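Section 4: Planning your budget before you order anything

Do this section with a cup of tea and a spreadsheet, before you ring Ratex or anyone else. I did it the other way round and spent the spring paying for it. These notes assume a two-arm Plokton table set-up for folding laundry, same as ours.

4.1 Write down the job first. Mine said "fold towels and T-shirts on a table". That one line got rid of half the catalogue (goodbye, heavy-duty arms!) and told me I needed two grippers that could reach the same bit of cloth.

4.2 Price the pair, with the table. My quote from Ratex came to £1,967 for the arms and grippers, and the table was extra. Check whether yours includes it. A plain white top is what I'd go for – pale towels still show up well enough on it, and so does every bit of fluff, so you'll know when to wipe.

4.3 Put fingertip coverings on their own line. We use blue ones and I treat them as something you buy again and again, like printer paper.

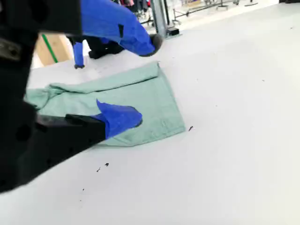 Donnelly wrote in to say that this line should be doubled for the first month, as new users change the tips far more often than they need to while they're still finding the right grip. Fair point, and I've doubled it in my own sheet.

4.4 Add spares. I keep £296 aside for them, which covers cables, a spare finger or two and one servo. You may never touch it. Mine was half gone by May.

NOTE: Order spare cables at the same time as the arms. Grarkov will sell them singly but the postage is daft.

4.5 Budget for cloth! I forgot this completely. You want things to practise on that can be picked up and dropped all day long, and the good bath towels from home won't thank you for it. Start with 6 towels and 4 plain T-shirts, all light colours, and add patterned ones later. T-shirts take longer than towels, what with the sleeves and the neck, so allow more hours for them too.

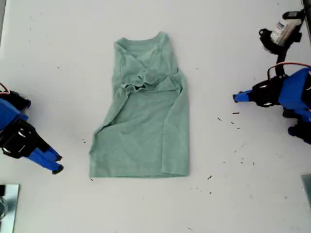 4.6 Now hours. Put your own time in, even if no one pays you for it. I count setting up, tidying up, resetting the cloth between goes and the odd afternoon lost to a loose screw. Whatever figure you come up with, add half again.

CAUTION: Don't spend the spares money on a third arm. I know it's tempting. Get two working properly and then see how you feel.

4.7 Ask each supplier the same questions, in writing:
How long is the wait for a replacement gripper?
Can I fit it myself, or does it go back to you?
Are the finger coverings a standard size?
What happens to the warranty if I tape the fingers?
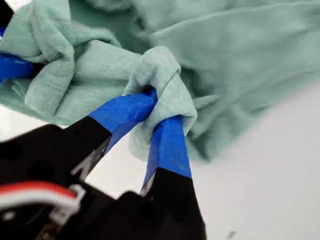
4.8 Compare the answers side by side and be a bit ruthless. A cheaper arm with a six-week wait for parts costs more than it looks, especially if you've promised someone a demo. I went with Ratex on the waiting time alone – their price was in the middle.

4.9 Save the sheet under a new name before you order, so you can check it against the real bills later. Section 5 covers unpacking and fixing the arms to the table.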